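4.2 Handling rules for bare processors

The rules in this section apply to every station in the Wunholm cell at which a gripper touches an unpackaged processor. They were written after the October review of the first version of the protocol, which treated processors in the same way as memory modules and connectors. That version set one force limit for all small parts and left the choice of contact surfaces to the operator who taught the grasp. Two sites following the same text could therefore produce different grasps, and their results could not be compared.

The revised rules separate three matters that the first version mixed: where the fingers may touch, how the part is located before release, and what must be recorded.

Contact surfaces. A processor may be held only by two opposite side faces. No finger may touch the contact side, and no finger may press on the top face of the heat spreader during transport. Finger surfaces must be cleaned at the start of each shift and after any drop. Worn fingers are replaced as a pair – replacing one of them shifts the center of the grasp and makes the taught positions invalid.

Force. Grip force is set per part type and stored with the program, not with the robot. The operator may lower the stored value but may not raise it without a new release of the program. Where the gripper reports only motor current, the site must keep a calibration record that relates current to force, and the record must be renewed whenever the fingers are changed.

Locating. Each processor type has an assigned nest in a fixture. The nest position is taught with the fixture clamped, and it is checked against a reference block before every series. If the check fails, the series does not start. Adjusting the taught point by eye is not permitted, even when the error looks small. Soliman, the cell control software used at both sites, enforces this by locking the position table once the check has been passed.

Recording. Wrist camera images are stored at the approach point, at contact and after release. An attempt counts as complete only if all three are present. Attempts with a missing image are kept in the log but excluded from the success rate, and the number excluded is reported next to that rate.

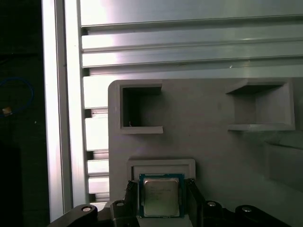

Figure 3. Wrist camera view of a processor held between the gripper fingers at the fixture plate.

Alignment between part and nest is the condition that the protocol asks the reviewer to judge from stored images. The reviewer compares the edges of the part with the rim of the nest and marks the attempt as aligned, offset or not decidable. In Figure 3 the raised rim lies directly above the processor in the view and the two appear to overlap slightly, so the reviewer has the rim and the colored border of the substrate as reference edges. The lower half of the chip carries a bright reflection, and the printed text on the heat spreader is too faint to read. For this reason part identity is never taken from the wrist view; it is entered from the tray label before the series begins. Reflections are tolerated as long as two side edges of the part and one edge of the nest remain visible.

The rules were applied at Wunholm and Jonavstead in a series of 200 attempts per site. Reviewers marked 13 attempts as not decidable across both sites, and these were repeated under the same program release. The Coloseo fixture set was used throughout. Sites that use other fixtures must repeat the reference block check and report the result as a separate item.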